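Keeping Dog Hair Under Control in the Kitchen

Anyone with a long-coated dog knows how far the hair travels. It ends up behind the refrigerator, in the toaster tray and along the top of the baseboards. Our small mixed breed sheds all year and sheds heavily in November, when the heat comes on. These are the habits that have worked in a kitchen with one dog, two cooks and not much floor.

Brush before you clean

Brushing after you vacuum means vacuuming twice. Take the dog outside or into the bathroom, brush for ten minutes, and then do the floors. A slicker brush gets the top coat. An undercoat rake gets the rest, but go gently with it over the hips and behind the ears. If the dog mats easily, work a little cornstarch into the mat with your fingers and tease it apart from the outside in. Mats close to the skin should be left to a groomer.

The groomer we use in Flivdale charges extra for dematting, so the brushing pays for itself.

Floors

Start with a dry microfiber mop or a rubber broom. A regular broom lifts the hair into the air and it lands again after you leave the room. Wet mopping over loose hair makes ropes that stick to the floor and have to be picked off by hand.

Mop with plain warm water and a drop of dish soap. Avoid pine oil and strong citrus cleaners where a dog walks and then licks its feet. Let the floor dry before you let the dog back in.

Once a month, pull off the kick plate under the dishwasher if yours comes off easily. Use the crevice tool and keep it away from the wiring.

The feeding area

Put the bowls on a rubber boot tray. It catches water and dropped kibble, and it can be carried to the sink in one piece. We have a Sukeo tray with a raised edge, but any boot tray will do.

Wash the food bowl daily and the water bowl at least every other day. If it feels slimy when you run a finger around the inside, it needs a scrub, and a rinse won't do it. Stainless steel holds up best. Plastic bowls scratch and should be replaced when they do.

Dry food keeps better in its own bag with the top rolled down, and the bag can go inside a lidded bin. Pouring kibble straight into the bin leaves old fat on the sides, and you lose the lot number if there is a recall.

Tablecloths and other fabric

Fuzzy fabrics hold hair. Dark ones show it if the dog is light, and light ones show it if the dog is dark. Before washing, put the cloth in the dryer on no heat for ten minutes, then clean the lint screen. Hair that goes into the washer dry and loose tends to come out wet and stuck.
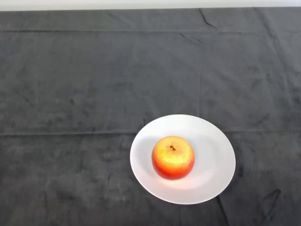
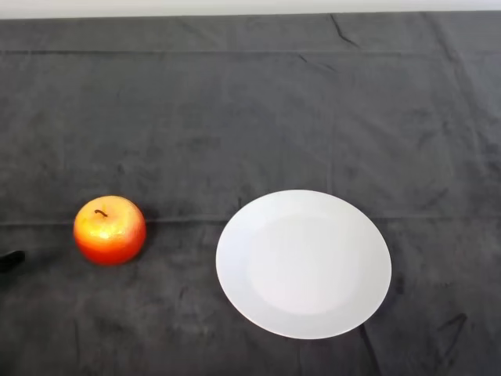
Dark gray cloth on the table, with the fold lines still in it.

For hair that is already worked in, put on a damp rubber glove and wipe in one direction. The hair rolls up into a line you can pick off. A window squeegee does the same on rugs and on the cushions of a bench seat. Lint rollers are fine for a sleeve but you will go through a whole roll on one couch.

Skip fabric softener on dog beds and towels. Towels with softener in them don't soak up much from a wet dog.

Smells

Baking soda on a dry dog bed, left for an hour with the dog shut out of the room and vacuumed off well, takes care of most of it. If the smell comes back in a day or two, wash the insert as well as the cover. Check the label first. Our Cuadros bed has an insert that can go in the machine, but it takes 3 dryer cycles to get dry all the way through.

For accidents, blot first and use an enzyme cleaner second. Ammonia smells enough like urine that the dog may go back to the same spot.

By the door

Keep an old towel on a hook at dog height and a shallow pan of water on the mat in muddy weather. Dip each paw, wipe, and check between the toes for burrs. In winter, rinse off road salt every time.

Trim the hair between the pads if it grows long, using blunt-tipped scissors. It carries in less mud, and the dog slips less on tile.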